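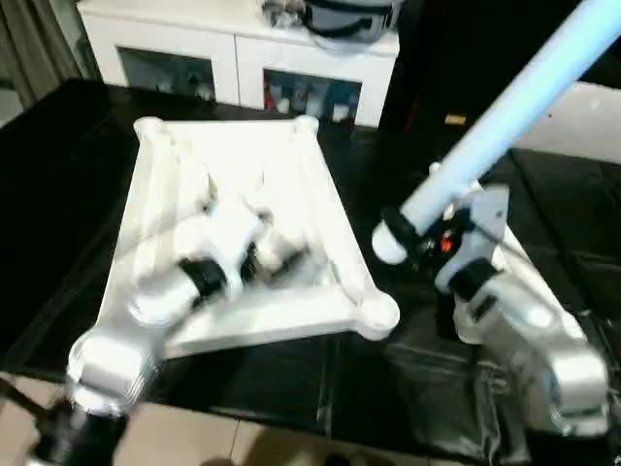

Milan Willems took 16 wickets in 300 balls, and the Stirnton supporters' page would like us all to know it. That's a wicket every 18.75 balls, a lovely number, and I don't doubt the arithmetic. What I doubt is the fence somebody has put round it. Look at that square white tray: flat floor, a raised rim on all four sides, a post at every corner. Whatever is in it looks like a complete set of something because of where the rims are. Willems has bowled 3322 balls in league cricket for Stirnton, and a stretch of 300 of them has been given four walls and put on show.

So let's have the rest. The full record is 54 wickets from those 3322 deliveries, one every 61.5 balls. Take out the famous stretch and you're left with 38 wickets from 3022, or one every 79.5. Both figures describe the same bloke with the same run-up. Only one of them gets a headline.

The page calls the stretch "current form". Is it? It starts with the second ball of a spell at Stindholm in July last year and ends with his last wicket before the spring break in fixtures. Why the second ball? My guess is that the first one pushes it over 300. And ending on a wicket is the oldest trick going. If you're allowed to slide the window up and down a whole career until it catches the most wickets, you will always find a patch that looks like somebody else's bowling. Try it with any seamer who's been around a few years. I did it with my own second eleven figures and was briefly very impressed with myself.

Then there's the Ashour rating, which the same article leans on for support. As far as I can tell it takes strike rate, adds something for economy, and weights recent matches more heavily. How much more heavily isn't stated anywhere I can find. It puts Willems first in the division, naturally, given that it has been fed the very stretch it's meant to be checking. Two numbers made from the same balls aren't two pieces of evidence.

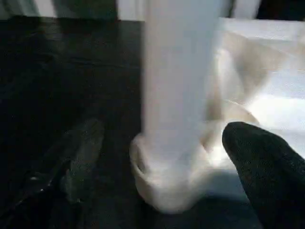 Strength of opposition is where it all goes foggy. Everyone agrees it matters and hardly anyone writes it down. Roterden were bowled out cheaply in the middle of the Willems stretch, and the scorecard I've got gives initials for half their side, so I can't tell which of them were regulars. It's like that white smear, which might be a plastic bag or a thin cloth sack for all I can tell: a tall pale shape with a rounded bottom, enough to say something is there and not enough to say what. I'd want the names before I gave him full credit for that afternoon. I'd want them before I took the credit away, too.

Fadwa Hegazy, who scored for Stindholm that summer, emailed after my last post to say I was being mean and that he was bowling well when she saw him. Fair enough. She also said the pitch was "a bit of a pudding", which the article doesn't mention. Slow, low, uneven, ideal for a medium pacer who bowls straight. I believe her on both counts.

He may really have improved. Bowlers do. He's apparently changed his grip, and more than 16 overs' worth of decent results shouldn't be waved away. But if I had to bet on his next 300 balls I'd start from 61.5 and shade it down a little, so five or six wickets, perhaps seven if he gets Stindholm again. I'll count from the next ball he bowls, whatever happens to it, and I won't be moving the start.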